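Asora Two-Arm Folding Cell: Set-Up Guide
Section 4. Teaching a T-shirt

Read this section before promising anyone clean laundry. 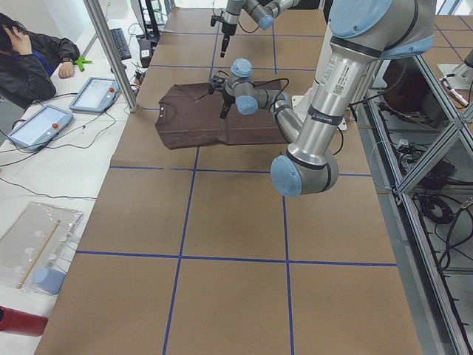 Can the Asora do your folding yet? Short answer: shirts, one at a time, with someone at the desk. Towels are in Section 5. Fitted sheets have no section.

1. Cover the table with kraft paper and tape out the grid in blue.
2. Set both pendants within reach, one per arm. Check each emergency stop.
3. Place one short-sleeved shirt on the grid, collar toward you.
4. Teach the grip point near the hem. Save.
5. Run at 15 percent speed. Sit down – this takes a while.

Note: Error 65 means the gripper believes it has a shirt. It may be mistaken. Look before you press Resume.

Note: Retape the grid whenever the paper is changed, then repeat step 4.

CAUTION: Keep sleeves, hair and coffee off the table while the arms are powered. The arms can't tell your shirt from the one they're meant to fold.

Grip points that work on odd fabrics can be sent to Jaanus Kairys at Romamach.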